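Dividend reinvestment plan left me with odd shares and a leftover cash balance, what do I do with it?

Asked in: Shares and funds
3 answers

I've held Flosier shares since I left the company, originally 472 of them from the staff scheme. When I left, the scheme administrator moved them into an ordinary nominee account with Pulteo and I ticked the box for dividend reinvestment because it seemed the easy thing to do. I haven't looked at it much since.

In February I logged in to get figures for my tax return and found a few things I don't follow.

1. The holding is now bigger than 472, as I expected, but there is also a line called "residual cash" which has been sitting there without being used. It doesn't seem to earn any interest.

2. Each reinvestment has a dealing charge taken off. It is a percentage with a minimum, and on the smaller dividends the minimum is what I pay. On the last one it took a noticeable bite.

3. The annual statement shows the full dividend as income even though I never received any of it as money.

I am thinking of switching the reinvestment off, letting the dividends build up as cash and buying once a year. I could also move the lot to Mousavi, where my sister has her account, but their website says transfers out of Pulteo can take weeks and I don't know what happens if a dividend is paid in the middle of it.

Total value is not huge. I don't need the income at the moment. I am a basic rate taxpayer and none of this is in an ISA.

Is it worth changing anything, and do I have to declare dividends that were reinvested?

Answer 1 (marked as helpful by 20 people)

Taking your last question first: yes, reinvested dividends are still dividends. For tax you are treated as having been paid the money and having then bought shares with it. They count towards your dividend allowance in the same way as cash would. If the total for the year from all your holdings outside an ISA or pension is under the allowance, there is no dividend tax to pay, but you still include it if you are filling in a return anyway. Check the allowance for the year you are filling in and don't go by memory, as it has been cut more than once.

The other side of it is that each reinvestment is a purchase and adds to your cost. Keep the statements. When you sell you will need the pooled cost of the whole holding, which means the original 472 at whatever cost the scheme gave them, plus every small purchase since, plus the dealing charges on those purchases. People forget this part and end up overstating their gain.

The residual cash is just what is left when the dividend doesn't divide exactly by the share price. Most plans carry it forward and add it to the next dividend. If yours hasn't moved, look in the transaction history and see whether it has been carried forward each time or is simply parked. I had the same thing with Flidarus and it had been left out by mistake. They put it right after one message.

On the charge, work it out as a percentage. Say a dividend is £20 and the minimum charge is £4. That is a fifth gone before you have bought anything. If the company pays twice a year and you let it build up, you pay one charge in place of two. You lose a few months in the market on a small sum, and with amounts like these the charge usually matters more. Some platforms reinvest at a lower rate than a normal deal, though, so compare the two on the Pulteo charges page before you switch it off. 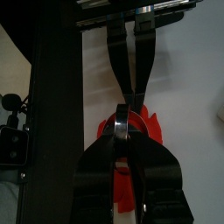 Nawal Ragab replied that the transfer is less trouble than it sounds, having moved 1420 shares in two companies from Pulteo to Mousavi without selling any of them. A dividend did fall in the middle. It was paid to the old account as cash and sent across afterwards in a separate payment. She turned reinvestment off before sending the transfer form, and would advise doing the same, as a pending purchase can hold everything up. Whole shares went across with no charge at her end, but ask both firms first in case the terms have changed.

Answer 2

Just sell and put it in a tracker. Having a lot in one company you used to work for is a risk.

Answer 3

I wouldn't say "just sell" without knowing the gain. If the scheme shares were bought cheaply there could be capital gains tax on them, depending on how much of the exempt amount you have left this year. You can sell part in one tax year and part in the next.

Selling and buying back inside an ISA is also worth a look. The sale counts for capital gains, but dividends after that are outside tax and don't go on the return. You pay dealing costs both ways and stamp duty on the purchase if it is a UK share. Ask if Pulteo does it as one instruction, as some firms charge less that way.

Comment from the person who asked

Thanks all. I have turned reinvestment off for now and sent Pulteo a message about the residual cash. Still need to find the original scheme paperwork for the cost of the 472.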